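Two Arms, Four Markers and a Very Patient Whiteboard

Give a robot a box to move and it will look brilliant all day. Give it a marker and a chess piece and you learn what its fingers are worth! That was the thinking at Pletarwood, the small lab where Gleice Guimarães has spent since August comparing two gripper sets on the same pair of arms.

The first set, the Hetel, has stiff, narrow tips. The second, from Liveck, has softer pads that give a little when they close. Each one went through 600 grasps, split across 16 tasks, with the same operator and the same controller settings (Guimarães is strict about that).

The table is my favorite part of the whole project. Markers lie at odd angles under a little red-bordered whiteboard, a green-and-white chessboard sits off to the right, and both arms have to share the space without tangling their long purple cables.

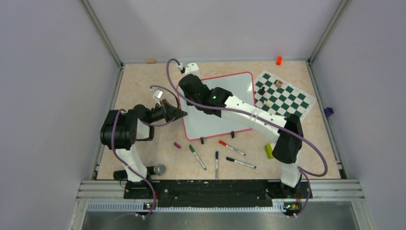 What the fingers can feel

Markers sound easy. They roll, though, and the stiff tips tended to nudge them away just before closing. The soft pads did far better, and on a good run they kept hold while the other arm steadied the board.

Chess pieces flipped the result. The narrow tips slid neatly around a pawn's neck, while the wide pads knocked over its neighbors. "I wanted one winner," Guimarães told me, laughing. "Now I want both, one on each arm."

She has already tried that for over 50 runs, and the mixed pair is the one I'd happily watch for an afternoon. Swapping tips takes 6 minutes with a hex key. Next she plans to change the wrist cameras and start the marker tasks again from zero.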